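Play kitchen photo set - README

Last touched 25 July 2020
Maintainer: Rasha Qudah, for Kidska
Status: usable, needs tidying. Read the known problems before you complain.

What's in here

Photos and a parts list for play kitchens, the kid-sized sort with pretend stoves and cupboards. Pulled together so we'd stop asking the same questions every time a kitchen came back from a loan with bits missing. Kidska runs the toy library side, Randville is the storeroom. If a record says Hekcombe it's the old storeroom name, same shelves, haven't gone back to fix them all.

400 photos. 5 kitchens. 4 of them still on loan rotation, the other one retired (hinge went, not worth it).

Folder layout

kitchens/ - whole units, one subfolder each, named by colour
bits/ - kettles, pots, plates, pretend food, anything that comes off
lists/ - one text file per kitchen, what should be in the tub when it's packed
old/ - pre-June stuff, different labels, don't mix it in

File names are kitchen colour, then a running number. No spaces. Please no spaces.

Labels used

unit - the kitchen itself
door - any door or flap that opens, even if it's shut in the photo
knob - turns, or is meant to look like it turns
handle - bar or pull on a door or appliance. Kettle handles don't count, those go with the kettle
printed - anything that is only a picture on the panel (burner rings, icons, dispenser graphics)
loose - comes off without a screwdriver
writing - surfaces made for chalk or pen

printed vs loose is the one people get wrong. A burner ring that's part of the stovetop print is printed. The kettle sitting on it is loose. Label both, seperately.

Condition codes

A - put it back out
B - wipe down first
C - missing a bit but still fine to play with
D - hold back, tell Rasha

Don't guess a code from the photo. The code comes off the paper tag, which gets filled in when the tub is unpacked at Randville. If there's no tag leave the field blank and move on.

How the lists work

Each list is one line per item: name, colour, how many, label. Keep colour words plain. Light blue, green, silver, white. Gold is fine for "gold-coloured", everyone knows it isn't. No "duck egg", no "champagne".

If you can't tell what a thing is, write what it might be with a slash. Pot/lid is a perfectly good entry. Better than a confident wrong one, we had a "colander" in the list for months that was a hat.

Plates go in as a stack if they're stacked. Count them at packing time, from the tub, never off a photo. They overlap and you'll be wrong.

Notes per kitchen

Only the light blue one is written up properly so far. The rest are in lists/ as raw lines.

Light blue kitchen

Open shelves up top with the microwave built in. White plates live on edge on the left shelf, they slide if the unit's tipped so take them out before moving it. Microwave has a dark window, gold handle, row of little white push buttons. Geometric backsplash is part of the unit, don't list it as a sticker.

Stove knobs are gold. Check both are tight before it goes out. Silver kettle has a lid, and the lid goes missing more than anything else in the whole collection - pack it ON the kettle with a rubber band. Green piece is down as pot/lid until someone finds the original leaflet.

Cupboard door has the SHOPPING LIST board, four lines. Label it door and writing. Damp cloth only, the spray from the Odera kit leaves it cloudy. Grey panel with the snowflake and dispenser picture is printed, all of it, red dot too.

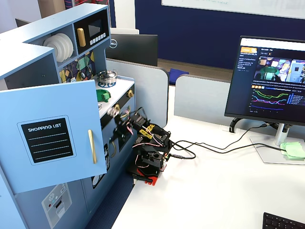
Known problems

- Some door photos have the door shut and open under the same number. Keep the open one.
- bits/ has 20 files with no colour in the name. Working through them.
- Lists and tags disagree on the kettle count. Trust the tag.
- Pretend food isn't labelled at all. Peas especially.
- Retired kitchen still shows up in the loan sheet, ignore.

Adding photos

Shoot in daylight if you can. Leave the bits where they'd normally sit, no need to arrange them. One upload per kitchen per day so the numbering dosen't clash. If you change a label, put your initials at the end of the line in the list file.

Use

Free for other toy libraries and playgroups to copy, lists included. Let Rasha know if you find a mistake, or if you've got a spare kettle lid.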